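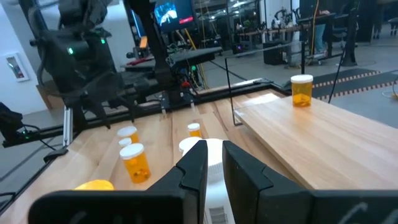
How I got my mum's pills sorted (and how you can do yours)

So my mum came home from hospital in October with a paper bag of new scripts, a discharge summary folded into eighths and no idea what half of it was for. She already had a kitchen drawer full of the old stuff. I spent that first evening at her table with a cup of tea going cold, trying to work out whether the little white ones replaced the other little white ones. They did, as I found out from the pharmacist the next morning, and she'd have been doubling up.

I'm not a nurse or a pharmacist, I do payroll for a tile importer. What follows is the system we ended up with, and it's been running long enough now that I trust it. If you're the one in your family who's been handed this job, hello, pull up a chair.

Step 1. Get everything out

And I mean everything. Bathroom cabinet, bedside table, handbags, the glovebox, the top of the fridge. Mum swore black and blue that it was all in the drawer and then I found two lots of antibiotics in her beach bag. Include the vitamins, the fish oil, the eye drops, the creams and whatever herbal thing her friend Fenna recommended. Pharmacists want to know about those too, and mum's was quite interested in the St John's wort.

Put it all on one big clear surface with good light. Leave it in the original containers. Please don't start tipping things together to save room, I know it's tempting when you've got three nearly empty bottles of what looks like the same tablet.

Step 2. Write the list

One page, big writing. Mine has these columns:

Name on the label (brand and the active ingredient, both)
Strength
What it's for, in mum's words
How much and when
Who prescribed it
Date it was started

The active ingredient column is the one that saved us. Mum had the same blood pressure tablet under two brand names, one from her regular chemist and one from the hospital. The boxes were completely different colours so of course she thought they were different medicines!

Write strengths down exactly as printed. She has one tablet that's 112 micrograms and one that's 125 milligrams, and you really don't want to be casual about which is which. Copy it, then get someone else to read it back to you. My cousin Taras did ours over the phone from photos and caught a mistake I'd made.

Step 3. Take the list to the pharmacist

Before you throw out or stop anything, take the list and the whole lot in a bag and ask for a medicines review. Ring ahead and ask for a quiet time. Ours said mid-afternoon, and Trinh Lò gave us a good long chat at the end of the counter with the discharge summary spread out in front of her. She rang the GP while we were standing there to query one item. Bring your glasses. Bring a pen.

Step 4. Clear out the old stuff

Anything expired or stopped goes back to the pharmacy. Don't put it down the sink or the loo, and don't put it in the bin either — most chemists will take returns, so just hand it over. Keep tablets in their packaging and scribble over the name on the label if that bothers you.

Step 5. Set up the week

We use a weekly box with four compartments a day. I bought a fancy Ivberg one with a timer first and mum couldn't get the lids open, so it went to my aunt and we got a plain one with push-down flaps. Try the lids in the shop with the person who'll be using it.

I fill it after dinner, one medicine at a time, right across the week, then close that container and move it to the other side of the table before I open the next. Telly off. If the phone rings I let it ring. When I've finished, every compartment for the same time of day should look the same, apart from her once-a-week tablet.

Some things can't go in a box. Check with your pharmacist, but ours said to leave out anything that dissolves, anything with its own drying sachet, and the "only when you need it" painkillers. Those stay in their own containers on a separate shelf, well away from the kettle and the shower.

Step 6. Repeats

Write the date each one will run out on your calendar, then put a reminder a week ahead of that. I keep the list on the inside of the pantry door, one copy in mum's purse and a photo on my phone. Every time a doctor changes something I cross it out, write the new dose, and when it gets messy I type up a fresh one and bin all the old copies.

Next job is getting her to wear her hearing aids.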